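**Dark cabinets in a narrow kitchen - regrets?**

**tallow_road**
We're redoing the galley kitchen in our place in Denstead and have got as far as colours. The room is narrow and there's a window at one end only. My partner wants the tall units (pantry and fridge surround) in a near-black navy and the rest in off-white. I like the look in the showroom but the showroom has a ceiling four metres up and lights everywhere.

Quote from Dawber is $930 extra for the dark finish on the talls. Has anyone lived with this for a few years? Mainly want to know about fingerprints and whether it makes the room feel smaller.

**gumnut77**
We did dark talls three years ago. Fingerprints are real. I wipe the pantry door every second day and the fridge side hardly ever. Get handles, don't do push-to-open. Ours was push-to-open for the first year and the doors always looked greasy at hand height.

Room size I stopped noticing after a month.

**Pellmell**
I'd disagree on the size thing. My sister's galley has them and you feel it every time you walk in, because the tall unit is the first thing beside your shoulder. If they were at the far end it would be a different story. Where's your pantry going, tallow_road?

**tallow_road**
Right inside the doorway unfortunately. The plumbing is on the other wall and the fridge can't go under the window, so that's the only spot.

What I'm stuck on is how much of your view the thing takes up when you're standing next to it. On the floor plan it's a little rectangle 700 deep. Standing beside it is another matter.

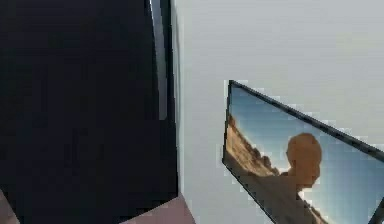
The wall past it will be staying pale whatever we do, so there'd be a pretty hard line between the two. My partner says that's the point. I'm not sold.

**Pellmell**
The hard line is what I don't like. I'd go a mid grey and keep your $930.

**old_mate_brett**
Mid grey dates quicker than anything. Half the units for sale in Durkcombe have grey kitchens and they all look like the same year. Dark navy at least looks like you chose it.

Put the money into lighting. We ran a strip under the overheads and it did more than any paint colour. Do it before the splashback goes on, not after like I did.

**gumnut77**
Agree on the lighting. Warm white, and get the sort you can dim.

**kerbside**
Has anyone used the Cludano doors? They do a matte navy that's meant to hide marks. I've got two sample pieces here and they mark less than the satin one from Dawber, but they scratched when I ran a key over them. The satin didn't.

**old_mate_brett**
Who's running keys over their pantry?

**kerbside**
Kids, mate. Scooters as well.

**tallow_road**
Didn't know about the matte one, I'll order a sample. We've got one kid and a dog so scratches matter more to me than fingerprints.

**Pellmell**
Before you order anything, tape some dark cardboard up at full height where the pantry goes and leave it for a week. Look at it at 7 in the morning and again at night with the lights on. Costs you a few bucks.

**tallow_road**
Good idea. There's a fridge box in the garage that would do it with a coat of paint. Will report back once the sample turns up.

**gumnut77**
Make sure you tape the bottom as well or the dog will have it down.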